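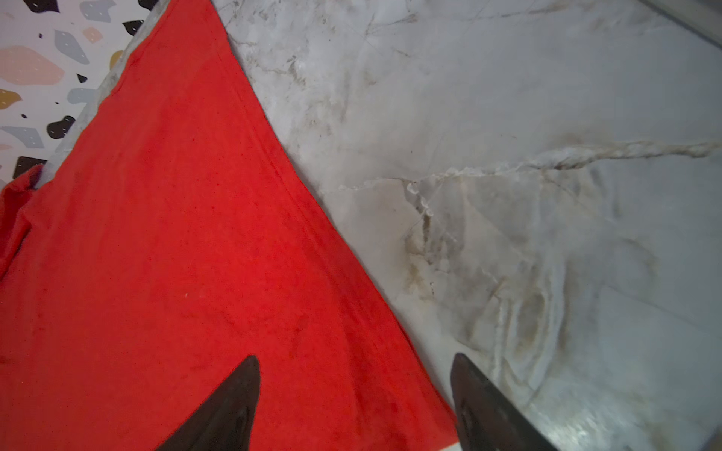

Can a damp towel be left on the worktop overnight?
Hang it up instead. A towel left flat on stone dries slowly underneath, and a new coloured one may leave dye behind. Section 4.3 covers hanging.

4. Towels and the marble worktop

This section applies to the kitchens fitted with the Fustico marble worktop and supplied with the Bovari towel set. If your kitchen has the Tulel laminate worktop, read Section 5.

4.1 Before first use

The towels are supplied unwashed. Colour that has not yet fixed in the cloth can come off on wet stone, and red is the worst for this.

1. Remove the card band and any pins. Check inside the folds as well.
2. Wash the towels on their own at 40 degrees. Do not add other laundry, even dark items.
3. Use half the normal amount of powder or liquid. Leave out fabric softener. It coats the loops and the towel will push water about without taking it up.
4. Rinse twice.
5. Press a wet corner of the towel on to a piece of white kitchen paper for a minute. If the paper picks up colour, wash again.
6. Dry fully before use.

Note: The first two or three washes produce a lot of fluff. Clean the filter of the machine after each one.

4.2 Drying the worktop

The marble is sealed before it leaves the Takács workshop, but the seal only slows down liquids. Water standing near the tap will leave a ring in time, and lemon juice, vinegar or wine will dull the polish much sooner.

1. Lift off anything standing on the worktop, including the kettle and the bread board.
2. Pick up crumbs and grit with a soft brush. Grit under a towel scratches.
3. Wipe the stone with a cloth wrung out in warm water and a drop of washing-up liquid.
4. Wipe again with clean water.
5. Open the towel out and lay it on the stone with the long edge towards the wall.
6. Smooth it with the flat of the hand, working from the wall to the front edge. Thick folds hold water and leave a damp line.
7. Leave it for a minute, then draw it slowly towards you.
8. Turn the towel over and repeat on any part that still looks dark.
9. Go along the front edge separately. Drips collect on the underside of the rounded part.

Caution: Do not put a hot pan on a towel laid on the marble. The cloth is too thin to protect the stone, and a wet towel passes heat quickly. Use the trivet, part number 709.

Caution: Keep the towel well away from the hob. Do not let a loose end hang over the front edge where a child could pull it, along with whatever is standing on it.

4.3 Hanging and folding

To hang:

1. Shake the towel out once.
2. Place it over the rail with the hems level.
3. Pull the side edges straight so that air can reach both faces.
4. Leave a gap between this towel and the next.

To fold for the drawer:

1. Lay the dry towel flat on a clean, dry part of the worktop.
2. Bring one long edge over to meet the other and line up the hems.
3. Fold in half across the length, then in half again.
4. Put it in the drawer with the fold facing you.

If the hems will not meet, the towel has been pulled out of shape in the wash. Dampen it, tug it square by the corners and let it dry flat on an airer.

4.4 Marks and stains

Dye on the marble: Mix bicarbonate of soda and water to a thick paste. Spread it over the mark, cover with cling film and leave for 12 hours. Lift the paste off with a plastic scraper and rinse. Repeat if needed. Do not use bleach or any cleaner marked for limescale.

Dark patches on the towel: A patch that is merely wet will go as the towel dries. If it stays, treat it as grease. Rub in a little washing-up liquid, leave for ten minutes and wash as usual.

Pulled loops: Cut the loop off level with sharp scissors. Do not pull it.

Stiff or scratchy towels: Wash once without detergent, with a small cup of white vinegar in the drum. Keep the vinegar bottle off the marble.

4.5 Replacements

Spare towels are listed on page 68 under order number 3278. Wash a replacement as described in 4.1 before it goes anywhere near the stone. The sealing kit is ordered separately and its instructions are in the box.

Section revised Nov 16, 2020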